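03/02/2026 toaster bench, Timholm kitchen

Second day on browning. White two-slot again, the Madigan one is still in bits on Lorcan's shelf. Cord checked, crumb tray emptied before start (should of done it yesterday, smelt it all morning).

Loaf: plain white sandwich, thick cut, same bakery as Monday. Kept the bag clipped. Five slices through on the low setting, all pale, one with a stripe. Three on medium, decent. Then second passes, and that's where it goes wrong quick. Crust stays a nice golden colour, middle still cream, bottom half goes black in patches. Looks like two different slices stuck together.

Knob markings not much use. A hair past medium is a big jump in colour. Put a pencil tick on the chart for where I had it, will redo with a timer tomorow.
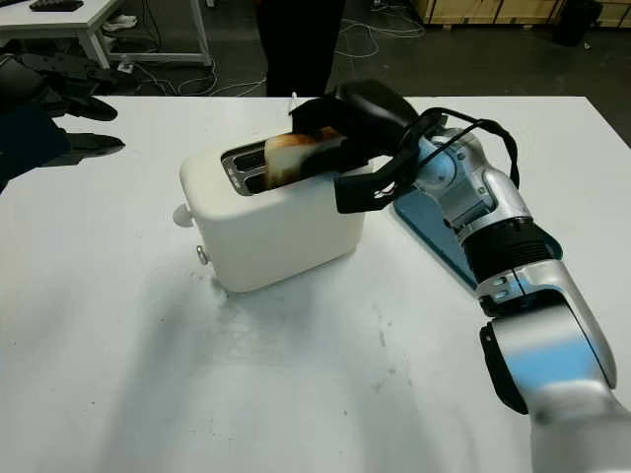 Muireann reckons the scorching is mostly the loaf, sugar settling in the lower half where the bag sits warm, and says to flip every slice end for end before the second pass and see if the black moves to the other end. If it does it's the elements, if it doesn't it's the bread. She also wants the rear slot and front slot logged seperately, which I haven't been doing.

Fair enough. Going back over yesterday's sheet I can only tell the slot for maybe half of them. Those get a question mark.

To do
- flip test, both slots, one slice at a time
- cool down between runs, 94 seconds was too short, the second slice always comes out darker
- ask Rosalinda if the Drundix timer is free
- new butter knife, somebody walked off with ours
- rye loaf Thursday if the shop has it

Browning chart needs a colour between "gold" and "brown", Cillian and I keep scoring the same slice differently. He calls it brown, I call it gold, neither of us budging. Will colour in a paint card from the hardware store and tape it to the cupboard.

Scraped the black ones for lunch. Fine with Vegemite.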